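Subject: Re: [benchwork] Routing cable on a perforated board – clamps or tape?
List: benchwork
Sent: February

Quoting the earlier message:

> Hello all. We've inherited a big dark board with holes all over it and
> I have been told to "make the cables tidy". At the moment they're held
> down with masking tape, which leaves gum everywhere and lets go overnight
> if the heating goes off. Is it worth fitting proper metal clips, or is
> that overkill for a bench that gets changed every month or so? Also, how
> tight can I bend a white patch lead before I should start worrying? The
> one I have is far too long for where it has to go and I don't really want
> to coil it up and hang it off the back like we did last time.

Oh, do fit the clips! I was a tape person for years and I'm completely converted. I spent most of last month on exactly this and have been itching for somebody to ask.

First the tape. It's fine for an afternoon. After that the gum gets down into the holes, and you find it again when you try to put a screw in and it comes up with a little grey beard on it. If you've already got residue, a wooden cocktail stick and a lot of patience will do the holes, and a plastic scraper does the flat. Please don't use a knife on the black finish, I have a scratch of my own to remember that by.

Clips next. Ours are small bent metal brackets, one screw each, and we keep 20 of them in a jam jar by the bench (the Nillora drawer set was meant to be for this and has filled up with washers instead). You don't need many on the board at once. I started out putting one every hand's width and it looked like a fence. Two will hold a surprisingly long wander of cable, provided they're somewhere sensible, and the curves between them look after themselves.

Don't feel you have to line the bracket up with the rows of holes, either. With a single screw you can swing it to whatever angle the cable wants to come through at, then nip it up. It took me ages to see this. I kept forcing the cable to suit the bracket, and then wondering why it sprang up in the middle.

About your long lead: use up the length on the board, in wide bends. It's so much nicer than a coil hanging off the back, and you can follow the whole run with a finger. On bend size, go by the sheet that came with the cable, because they do differ, and then be more generous than it asks. We draw ours full size on lining paper first. One lead came out as an 885 mm path on paper, and I'd cut the board space for it far too mean, so out came the rubber.

Ours at the moment, two views of the same run, with the red band on the stretch towards the right:

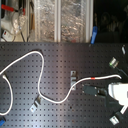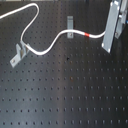
What I'd do on your board

1. Clear everything off and clean the holes you're going to use. Only those ones. Life is short and the Mestent board in our back room has thousands.

2. Lay the cable down loose and push it about until you like it. Leave it there while you have a cup of tea. If it has crept into a different shape when you get back, that's the shape it wants, and I'd mostly let it win.

3. Put the first bracket in where the cable changes its mind, say at the start of a big low curve. Screw it finger tight.

4. Second bracket on the climb out of the curve. Finger tight again.

5. Stand back and look along the board from one end. Any part that lifts needs either a wider bend or a bracket nudged along by a hole.

6. Do up the screws. Firm, no more. The bracket mustn't pinch the sheath – you should still be able to slide the cable through if you pull gently.

For marking, a short band of coloured tape round the sheath is lovely on white cable because you can find it from across the room. Kevura sell little rolls in six colours and a roll lasts for ever. Write down what the colour means, though! We have a list on the wall marked "Rizvi bench" with a yellow on it that not one of us can explain.

Does anyone have a good way of storing leads that are 200 cm and over between jobs? Ours live on a coat hook and I'm a bit ashamed of it. And to the original poster, do tell us how big your board is and what spacing the holes are, I have spare brackets and could put a few in the post.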